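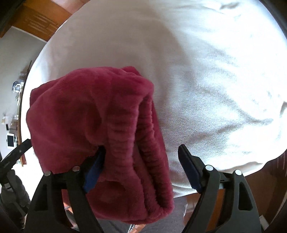 What does Follis do?

Follis is planning software that looks at soft, rumpled things such as towels, robes and blankets, and works out where a gripper should take hold and what it should do next.

Noltura is delighted to release Follis 7 this September, after a good long stretch of work with our friends at Samonte. The new version brings perception and planning together in one tool, so teams can go from a recorded demonstration to a first motion plan without hopping between programs — something our users have been asking for, kindly and often! It comes with over 100 ready-made folding and grasping routines, and 34 of them are brand new.

"Cloth never lies the same way twice, and we've grown rather fond of it for that," said Kenneth Cruzado, head of planning software at Noltura.

Current customers can update from inside Follis at no extra charge. Press questions are warmly welcomed by Rommel Baluyot at the Noltura press desk.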